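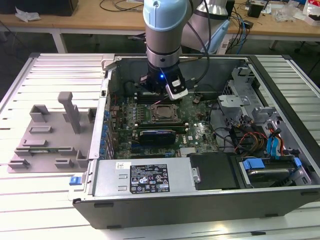
Open Dell tower on the bench, gripper over the memory slots

Phones & Tablets > Android > Rumors and Releases

Thread: Wirkuvard 4 battery size, is it enough?

tomsk_hill
Thursday, November 22, 2018
The spec sheet for the Wirkuvard 4 went up on the Stukow store page last night. 4,000 mAh battery, headphone jack still there, one SIM plus a card slot. No word on the US price yet. My current phone is a Wirkuvard 2 and it dies by dinner, so I'm interested. Is 4,000 enough with a screen that size, or should I wait for the Drullon?

papercut88
It will be fine. I had the 3 with a smaller battery and got a day and a half out of it with the brightness at half. The new one has a more efficient chip according to the same page.

lowtide
Every chip is more efficient according to the page that sells it. The 3 also got a software update in August that cut my standby time badly. I used to lose 23 percent overnight after that and they took forever to fix it. I would wait for reviews.

papercut88
Mine never did that. Did you clear the cache partition after the update?

lowtide
Yes, twice. And a factory reset. Same drain until the next patch.

Renn_K
Same as lowtide here. In my case it was the mail app syncing all night. Turning sync off helped but then I didn't get mail, so not much of a fix.

tomsk_hill
Good to know. Mine is so old it stopped getting updates, so I missed all that. What about charging? The page says "fast charge" and gives no wattage.

gatepost
The charger in the box is the same part number as the one that came with the 3. That one was slow. There is a faster one sold separately, 49 dollars on the Stukow store. Third party chargers work but some of them drop back to normal speed.

papercut88
I use an Okoro charger with my 3 and it runs at full speed. Cheaper too.

gatepost
Which model? I bought an Okoro and it would not go past normal speed. Maybe it's the cable.

papercut88
The two-port one, the white one. I use the cable that came with the phone. The Okoro cable was too thin and I put it in a drawer.

gatepost
OK, I used their cable. Will try it with the other one tonight.

mdl_fan
To the original question, get the Drullon. It is going to be under 1,000 dollars and has wireless charging. The Wirkuvard doesn't have that at all.

lowtide
"Under 1,000" is a leak from one case maker. Last year the leaks were off on everything except the color.

mdl_fan
They had the camera right.

lowtide
They had the number of cameras right. Different thing.

Renn_K
Also the Drullon has no headphone jack. Tomsk didn't say if that matters, but it would for me. I go through adapters like gum.

tomsk_hill
It does matter, I plug into the car every day and the car is too old for Bluetooth. So probably not the Drullon - unless the Wirkuvard comes in way over what I want to pay. I can get by on the old phone for a few more weeks if I keep a charger at work.

papercut88
You could pick up a used 3 in the meantime. Prices drop when the new one ships.

lowtide
Check the battery health first if you do that. And ask the seller what software version it's on before you send money.

gatepost
Update on the charger. With the phone's own cable the Okoro does show the fast charge icon. So papercut88 was right, it was the cable.

tomsk_hill
Thanks all. I'm going to hold off until the US price is posted and then decide between the 4 and a used 3.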